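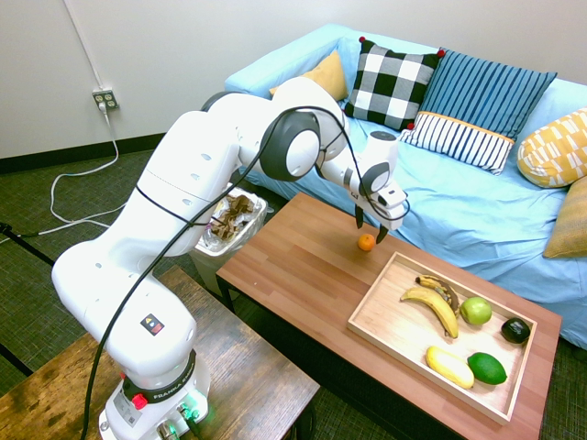 About the Mutuncombe Handling Laboratory

Mutuncombe Handling Laboratory tests robot arms on household objects. We work mainly with food: fruit and vegetables picked up from ordinary furniture and set down again without damage. Our clients are firms that intend to put an arm into a home or a small kitchen and want to know how it will fail before it gets there.

The laboratory was set up by Keyvan Ebrahimi, who remains its technical lead. It occupies two rooms in the Roltberg building. The main test cell is furnished as a sitting room, with a sofa, cushions and a low wooden coffee table, and the arm is a Franka with a two-fingered gripper. Fruit is presented singly on the table top or together on a tray.

The August fault

Most of our present procedures date from one fault, and new clients usually ask about it, so the facts are set out on this page.

In August we were running an endurance series under the project name Dillance. The task was to pick a single piece of fruit from the table and place it on a tray. On cycle 3,107 the arm descended past the grasp height and did not stop. The closed fingers pressed the fruit into the table top until the contact force limit tripped. The arm then halted as designed and held its position, with the fingertips still bearing on the wood.

No one was hurt. The operator was at the desk, outside the reach of the arm. The fruit was destroyed, one fingertip was bent and the table has a dent in it. The cell was shut for 39 days.

Cause

The height of the table was stored as a fixed value in the task file. During cleaning the previous evening the table had been moved and put back, and one foot was left standing on a fold in the carpet. The vision system reported the fruit higher than it had been in earlier runs. A filter in our own software rejected the new reading as an outlier and substituted a default. The default had been entered during commissioning, when a lower table was in use, and had not been changed.

The arm did what it was told. Both errors were ours: a stale default, and a filter that replaced a bad reading without raising an alarm.

A second finding concerned the force limit. It had been raised during an earlier series with heavier produce and not put back. At the correct setting the arm would have stopped sooner, probably with a bruised fruit and no damage to the finger.

What changed

The filter no longer substitutes values. A rejected reading stops the cycle and the operator has to clear it by hand.

Table height is measured at the start of every session by touching off at three points with the gripper empty. If the points disagree by more than 2 millimetres, the session does not start.

Force limits are held in the task file for each class of object and are reset to the lowest value at power-up. Raising one requires a second signature.

Fingertips are inspected every 30 cycles and the result is written in the cell log, including when there is nothing to report.

Furniture positions are marked on the floor. Cleaning staff sign the cell back to the operator in person.

Services

We offer endurance testing, grasp trials on soft and irregular produce, and fault review. Fault reviews are carried out under the Yang procedure, our in-house method, in which the log is read backwards from the stop and each recorded value is traced to the person or program that set it. Clients receive the full log along with the report. We do not issue a pass certificate.

Visits to the test cell are by appointment. Visitors remain behind the line at the desk end while the arm is powered. The full report on the August fault can be requested from the laboratory office.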